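I caught up with Aroha Pryor at Fernel, the little guesthouse she runs in Ormsby, and we ended up talking for most of an hour about trays. Yes, trays! She has 7 guest rooms and every one of them gets a welcome tray, and she has Opinions.

"People remember what they see when they put their bags down," she told me. "I started with chocolates in April and the ants found them first. So now it's water, a card and whatever I baked."

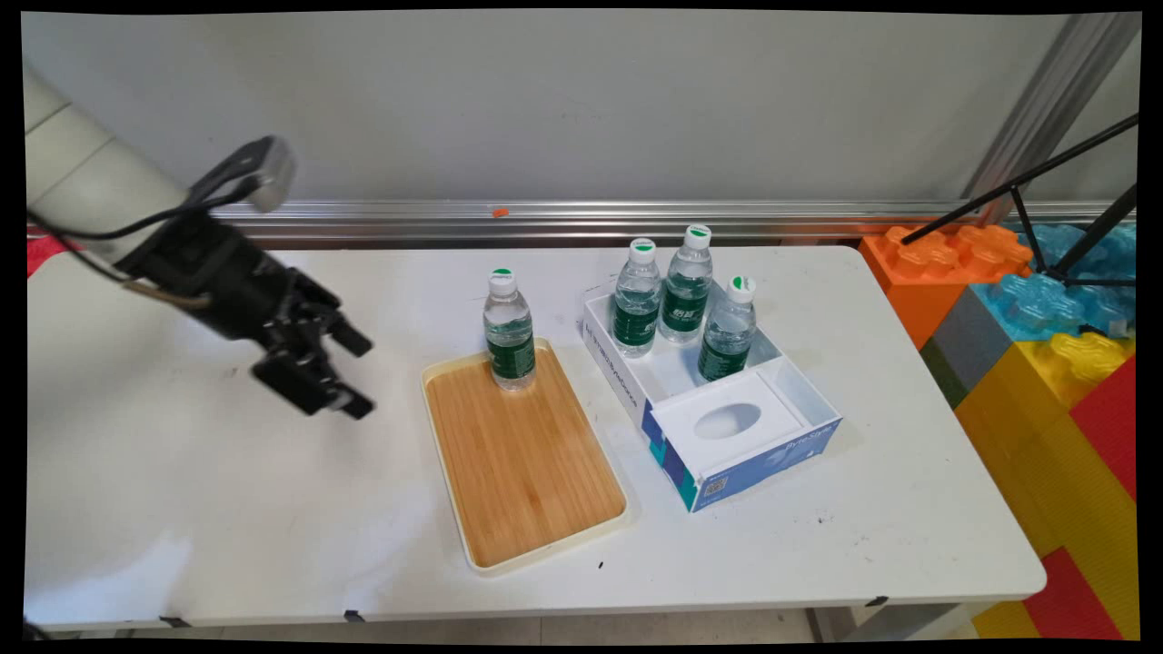

Aroha buys her trays secondhand when she can, and she's fussy about the rim — it has to be high enough to stop a bottle sliding on the stairs. I told her I like a pale one best, cream around the edge with that bamboo look on the base, and a water bottle standing toward one corner so there's room left for the rest. She agreed about the corner. "Middle is for the cake," she said, very firmly. The other bottles can wait upright in an open cardboard box right beside the tray, and she's all for that too (she used to keep hers in a cupboard down the hall and got sick of the walking).

I asked if she ever skips the tray when things get busy. "Once, for room six. Tegan Tapsell was staying, and she came down and asked where hers was!" Tegan has been back twice, and Aroha makes her the lemon loaf.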